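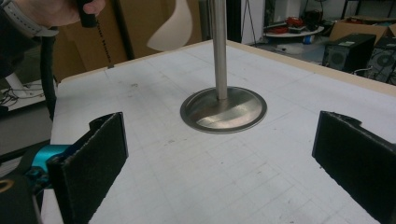
Malamance update cuts the wait between recording a grasp and replaying it

Falletti has released a new version of Malamance, its software for turning hand-held gripper recordings into motions a robot arm can follow. The update went out to existing users on Wednesday and is mostly concerned with what happens after a person puts the gripper down.

Until now, recordings had to be copied off the device, lined up in time with the camera video, and checked by hand before the planner would accept them. The new version does the first check as the files come in. If the camera lost track of the gripper's position for more than a few frames, the recording is flagged right away and the person at the table can do it over.

"The old way, you found out the next morning," said Wenceslao Yáñez, who leads the tooling group at Falletti. "You had a full day of work and part of it was no good, and the table was already set up for something else."

The company tested the release on 1,018 recordings made at its own benches. These covered 12 tasks, most of them picking up or moving a single object on a tabletop. Yáñez said shiny metal was included on purpose. Reflections on curved steel tend to shift as the camera moves, and earlier versions of the tracker sometimes followed the reflection when they should have followed the object.

The fix for that is in the perception code. Malamance now compares each tracked point against the motion reported by the gripper and drops points that drift on their own. Plain surfaces with few marks are still difficult. Falletti's setup notes suggest a printed grid on the table, and they ask users to leave the background alone between takes of the same task.

The planner has changed less. It still takes the path of the human hand and looks for one the arm can reach, but it will now stop and report the exact point where the path fails. Before, it returned a general error for the whole recording. Users can trim the recording at that point or ask the planner to bend the path around it - the second option is off by default.

Provatham, which builds small assembly cells, has been running a preview on 2 arms since January. Bülent Tuncer, a controls engineer there, said the failure reports were the part his team used most.

"We would get a path that was fine except for the last bit, where the wrist had to turn too far," Tuncer said. "Now it says so. We move the fixture and record again."

He had complaints as well. The timing tool assumes that all cameras run at the same rate, and his do not. Provatham wrote a small script to work around it. Tuncer also said the log files have grown a lot and that the option to shorten them is hard to find. It is under Export, not under Logging.

Falletti said mixed camera rates are planned for the next release but did not give a date. Recordings made with the last 5 versions will open in the new one. Older files need to go through the converter first, and the converter does not keep notes typed in by the operator.

The update is free for current license holders. New users can ask for a trial through the company's website.

Related items
Falletti moves Malamance documentation to a searchable site
Provatham adds second shift for assembly cell testing
Gripper calibration: what changed in the last release
Camera timing and why it drifts
Path planning near joint limits, part two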